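4.2 The open day at Stallanton

We took the two-arm setup out of the lab exactly once during the study, for the open day at Stallanton in June. I had argued against it (I worry about transport, and I worry more about floors that bounce), but Filipa Carrilho had already said yes to the organizers, so on Friday we loaded everything into a van and went. What follows is less tidy than Section 4.1, and I have kept it in the paper for that reason. Our lab sessions gave us 2389 attempts under conditions we controlled down to the blinds. The open day gave us 333, with people asking questions the whole time.

The task was the bag task from Section 3: one arm takes hold of a paper bag, the other picks up a small object and places it inside. We ran it on a board laid on the tables by the big window, and visitors could come right up and look.
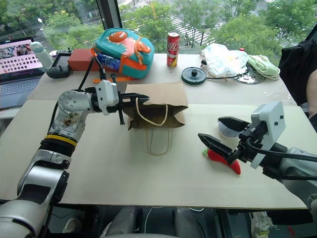
Daylight was my main concern going in. All of our training sessions were recorded under ceiling lamps, and I had never once tested the policy next to glass. Sieglinde Ackermann, who had done demos before and was far calmer than me, suggested we simply start and write down what we saw. So that's what we did! Paper bags are a pain anyway, in any light. The rim folds over and the sides crease, and a grip like the left arm's, with its fingers closed on the folded edge, can leave the handles hanging wherever they please. We decided early on to count a grip on the rim as valid no matter where the handles ended up, and to log handle snags as their own category. I would make the same choice again, although one of our readers at Kalus thought it was too generous.

The pick side was easier to explain to visitors. Everybody gets what a toy chili pepper is, and it has a nice awkward shape – curved, with one end a lot thinner than the other. Several children wanted to know if the robot liked spicy food. One man from Görtz asked a much harder question, namely how the second arm knows when the first one is ready. The short answer is that both arms share one policy, so there is no handoff signal at all. I gave him the long answer too, and he was very patient about it.

We kept the settings from the lab and changed only the camera exposure, which Filipa adjusted once before the doors opened and once after lunch. Attempts where a visitor reached over the board were dropped from the log. Figure 4 comes from the same setup and shows both grippers with the bag lying between them, opening to the right, and the pepper down on the board near the right arm. 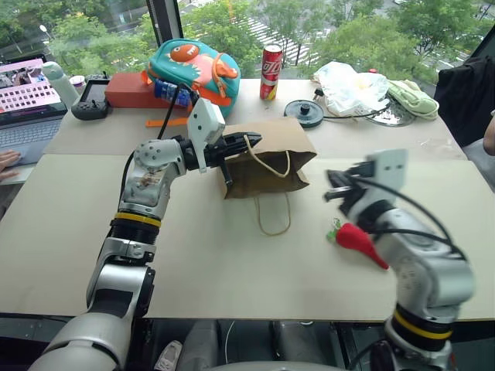

Figure 4. The bag task at the open day, both arms over the board.

4.3 What we changed afterward

Back at Koseck we added window light to the recording plan and collected almost 2000 new attempts with the blinds open. We also rewrote the logging sheet, as the handle category had turned into a dumping ground for anything odd.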